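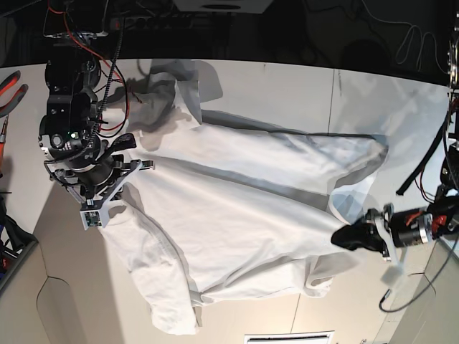

Did a bishop ever sleep at Ojeda?

The Ojeda priory has a new leaflet out for May, and it repeats the old claim that a bishop on his way to Rome stopped there with 600 monks and left 2,000 silver coins for the roof. We'd like to believe it. The trouble is the source, a chronicle copied at Bendomau long after the supposed visit by a scribe who also has the priory founded in 622, before there was a road up the valley. The house had one dormitory. Where did 600 monks sleep?

The coins are no better. The priory's own account roll lists repairs to the roof and says they were paid for by selling a mill. It doesn't mention a bishop at all.

The leaflet costs nothing and the map on the back is good. Members who want to see the roll can ask at the Nustavmont reading room, closed Sunday.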